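Notebook, bimanual cloth station
December, entry begun 8:40
Present: B. Figueiredo (operator), I. Falcão (review)

Continuation of the folding set. The target agreed with Latara remains 2000 accepted episodes across all garments and plain cloths, of which 292 had been accepted when work stopped yesterday evening. The accepted figure is taken from the review sheet and excludes anything still waiting for a second viewing.

Before the first episode both arms were sent to the home position and the joint offsets compared with the values recorded at the last calibration. The left arm was within tolerance. The right wrist showed a small drift and was zeroed again. The old and new values have been entered in the calibration file under today's heading. Colleagues using the station in the afternoon should read them before starting.

Task definition, as revised. An episode begins with the cloth dropped from above the table by hand. The operator then brings it to a flat state by teleoperation, using either arm first, and folds it once along the long side. The episode ends when both grippers have opened and moved clear. The earlier wording, "cloth is folded neatly," gave rise to disagreement between reviewers and has been withdrawn. The new wording states that the two long edges must lie within 10 mm of each other.

Start states. Mr. Falcão observed in review that too many of the recent episodes begin with a corner already exposed and facing the operator. A policy trained on these will probably do well on easy drops and poorly on the rest. It was therefore decided that the next block of 40 episodes will be recorded from fully crumpled starts only, with no adjustment of the cloth once it has landed. The operator is asked to accept the drop as it falls, including those that look unpromising.

Regrasps. Failed grasps followed by a successful second attempt are to be kept and tagged "recovery." They were being discarded until last month, and the Wostar baseline had almost no behavior to draw on after a missed pinch. Episodes in which the cloth leaves the table are still rejected.

Work on the crumpled block started at 9:15 with the orange cloth. The usual opening is for the right arm to take an upper edge and lift, so that the folds fall open under their own weight and the left gripper can look for a second edge. 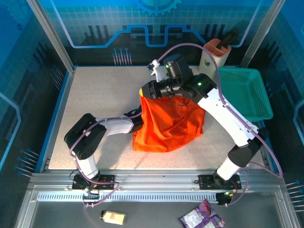

The difficulty lies in the second grasp. With one edge raised, much of the remaining cloth hangs in front of the other arm, and the operator is inclined to wait for a clear view. These pauses enter the data as idle steps. Mr. Figueiredo proposes lowering the held edge slightly and drawing it sideways before the second arm closes - this is to be tried for the rest of the block and compared on episode length.

Open items:
Trim rule for idle steps at the start of an episode (Falcão).
Reply to Quách regarding the format of the gripper force channel.
Decide whether "recovery" is applied per episode or per segment. Per segment is preferred here, but the labeling tool from Narnar does not yet support it.
Replace the finger pads on the right gripper when the block is complete, and not during it.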